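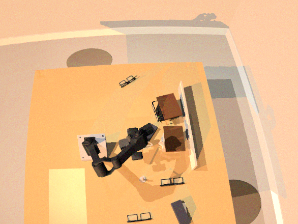

How often should I oil a cutting board?

Once a month if you use it daily, and whenever the wood starts to look like driftwood. Food-grade mineral oil is the stuff to get. Skip the olive oil, unless you enjoy a board that smells like an old salad.

Wash and dry the board, stand it on edge overnight, then rub in a thin coat with a rag. Leave it for 6 hours and wipe off the extra. A brand-new board will drink 2 or 3 coats and still look thirsty.

Dishwashers are for plates. I have a very nice board in 7 pieces to show for it.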